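Ticket 171: Heating zone 2 short cycling, upstairs stays cold
Status: Closed
Product: Jasudine hydronic zone controller, four-zone
Site: Urness, two-storey house, gas boiler, panel radiators
Opened: October

Initial report

Upstairs radiators come on for a few minutes and shut off again. The downstairs zone is normal. The controller shows zone 2 calling for heat, then satisfied, then calling again. Owner has the upstairs set to 20 degrees and the bedrooms are sitting at 16 in the morning. No error codes on the boiler. System was serviced at the end of last winter and worked normally until the weather turned.

Owner had already tried turning the thermostat up to 24, replacing the thermostat batteries and switching the controller off and on at the wall. None of these changed anything.

Log

Entry 1
Asked for the controller's event list. It showed zone 2 opening and closing at short intervals all night, the longest run being 14 minutes. Zone 1 on the same list ran in normal blocks of an hour or more. Boiler lockouts: none.

Entry 2
Asked the owner to bleed all upstairs radiators with the pump off and top up the loop to the pressure marked on the gauge. A bit of air came out of the bathroom radiator and none from the others. Pressure was a little low and was brought back up. Cycling continued that night.

Entry 3
Checked settings over the phone. Minimum run time on zone 2 was at the factory value. Cycle rate was set to the option for forced air, which is wrong for radiators. Changed it to hydronic. Runs got slightly longer but the bedrooms were no warmer. Left the setting at hydronic because it should be that way regardless.

Entry 4
Suspected the zone valve. Had the owner put the zone 2 valve in manual open using the lever on the side of the actuator. Upstairs radiators came up hot along their full width within 40 minutes and stayed hot. So the boiler, pump and pipework can heat the upstairs and the fault is on the control side. Valve returned to automatic.

Entry 5
Swapped the actuator heads between zone 1 and zone 2. The fault stayed with zone 2. Actuator is good. Heads left swapped, no reason to change them back.

Entry 6
Swapped the thermostat wires at the controller so that the upstairs thermostat was driving zone 1 and the downstairs thermostat was driving zone 2. Now the downstairs cycled and the upstairs ran steadily. The problem follows the upstairs thermostat or its cable. Wires put back.

Entry 7
Owner replaced the upstairs thermostat with a spare of the same model. No change. This was not what we expected. Asked for a continuity check on the cable, which the owner did with a multimeter, both conductors. Reading was steady, with no change when the cable was tugged at either end.

Entry 8
With the thermostat, cable, controller and valve all ruled out, asked what temperature the thermostat itself was reading. Owner had been reading the set temperature off the display and not the room temperature, which is on the second screen. Second screen showed 23 degrees while a kitchen thermometer on a bedside table showed 17.

Asked where the thermostat is mounted. It is on the upstairs landing, at the top of the stairs. Owner said the landing was replastered and painted over the summer, and the thermostat was moved to a new spot at the same time.
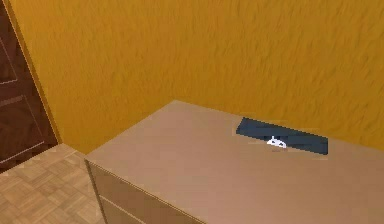 Attachment 1: yellow wall finish, dark brown door at left, tan cabinet in front.

Entry 9
Asked the owner to take the new thermostat off its backplate and look at the hole behind it. The cable comes through a hole much wider than it needs to be, and warm air could be felt coming out of it with the heating running. The new position is in the same wall cavity as the riser pipes feeding the upstairs radiators. Each time zone 2 opened, the risers heated the cavity, warm air came out behind the thermostat, and the thermostat decided the room was up to temperature. When the cavity cooled off it called again.

The old position was on the opposite side of the landing, on a solid wall, and did not have this problem.

Entry 10
Temporary fix: owner packed the hole with a bit of mineral wool and put tape over it, leaving the cable free, then refitted the thermostat. First run that evening was over an hour. Bedrooms reached 19 by bedtime.

Entry 11
Landing thermostat now reads one degree above the kitchen thermometer when both are held in the same place -- this is partly the wall itself warming up. Entered an offset of minus one in the installer menu. Note that the offset alone would not have fixed the original fault, as the error came and went with the pipes.

Entry 12
Owner asked whether the thermostat should be moved back. Recommended it if the electrician is coming anyway, otherwise not urgent. The Jenberg backplate has a foam gasket version that seals better than tape. Part ordered through Wiegand, delivery quoted at 30 days. Tape to stay in place until then.

Resolution

Warm air from a pipe cavity was reaching the thermostat sensor through the cable hole. Hole sealed, cycle rate set to hydronic, offset of minus one applied. Event list for the following week shows normal runs on zone 2.

Notes for similar tickets

Ask for the measured temperature as well as the set temperature in the first reply. We lost several entries on this one by not asking.

Ask whether any thermostat has been moved, or any wall opened up, since the system last worked.

If the fault follows the thermostat wiring but a new thermostat does the same thing, check the mounting position before testing cable.

Gasket fitted by owner on arrival. Ticket closed.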